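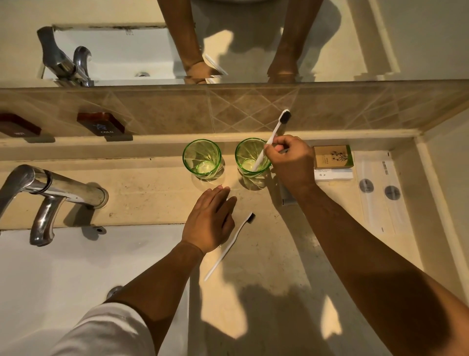 Rivetti Drop Box Kit 242

Ballot and voter registration form collection box, countertop or floor stand
Sold by Jetanwood Election Supply
Page updated 22 Feb 2025

In stock. Ships on a pallet, liftgate truck on request. County and city purchase orders OK, no prepay.

Steel collection box for clerk's offices, libraries, DMV counters, early voting sites. Takes mail ballots in the return envelope, registration cards, address change forms, petitions. One slot, one door, two locks. Bolts down or rides on the wheeled stand.

Been selling the 242 to small and mid size counties for a while now and it's still the one we get the most calls about. Most of the calls are about keys. See keys, below.

What's in the kit
Box, powder coated, white or navy
Wheeled floor stand w/ locking casters
Inner liner bag, zip top, seal loop
30 numbered seals, pull-tight
Two sets of keys, keyed different
Slot cover for close of polls
Anchor bolts for concrete or wood floor
Blank sign panel (you print your own, see Signs)

Capacity
1000 standard return envelopes before the bag needs a swap. Fewer if your envelopes have the privacy sleeve inside, so check with a stack of your own before election week. The tall version (242T) holds 3000, same footprint, same slot, heavier door. If you're a vote by mail state get the tall one. Really.

Slot
Fits a flat envelope up to legal size. Angled baffle behind it so hands and coat hangers don't reach the bag. Does not take folded newsprint, water bottles etc. People will try. Slot cover drops over the front and takes a seal on each side, so the close of polls is one step for your staff and easy for observers to see.

Locks and keys
Door needs both keys. Idea is two people, two keys, nobody opens alone. We do NOT ship the sets in the same carton, they come seperate and someone has to sign for each. Lost a key? Send the request on letterhead, we replace the lock core, we don't cut copies. Your spare cores should be ordered by August for a November election. After that we get backed up.
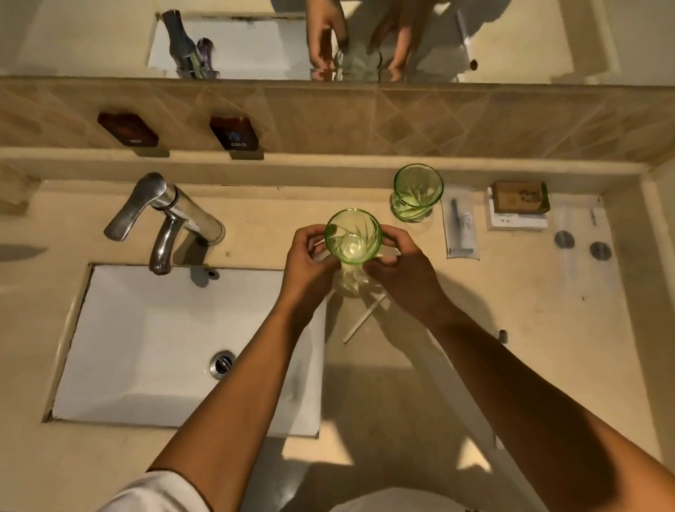 Seals
The numbered seals are Stubbs pull-tights, yellow. Other colors by the case. Numbers run in order inside each bag but not bag to bag, so write them on the log as you use them. Need your county name printed on, add lead time and send us the exact wording. We print what you send, typos and all.

Liner bags
Flulletent brand, washable, gray. Zip top with a loop that takes the same seal. Order at least two per box so one can go in when the full one comes out. Clear window on the side for the transfer form. Bag will fit the older Rivetti boxes too, except the wall mount.

Signs
Panel is blank on purpose. Wording and language rules are different state to state and they change, sometimes between the primary and the general. Check with your secretary of state or elections division for current text. Template for the panel size is in the downloads, PDF and Word.

Is it certified?
Asked a lot. A collection box isn't a voting machine and doesn't go through that kind of testing, but plenty of states have their own list of what a drop box must have (tamper evidence, camera coverage, anchoring, who picks up and how often). We'll send the spec sheet to whoever needs it. Your state office makes the call, not us. Please don't buy off this page and ask after.

Access
With the stand at the low setting the slot can be reached from a seated position. Leave clear floor in front. Door swings left, allow room for that. Right swing door is special order.

Indoor use only. Rain gets in the slot. For curbside or parking lot, look at the 242X with the hood and the thicker base, different page.

Setup
Two people. Stand goes together with the wrench in the carton. Box lifts onto the stand and four bolts go up from underneath, don't overtighten. Put the bag in, clip the corners, then lock and seal. Do a practice run with the staff who will be doing pickups, with the log sheet in hand.

Returns
Unused, original carton, 30 days. Printed seals and opened lock cores can't come back. Freight damage, note it on the driver's paperwork before you sign and send us pictures the same day.

Quotes
Use the form or fax the order desk. Give us quantity, color, standard or tall, ship-to with dock or no dock, and the date you need it in the bulding. Quotes good for 30 days.

Goes with: Stubbs seal log pads, Flulletent transfer totes, Rivetti booth dividers, spare caster set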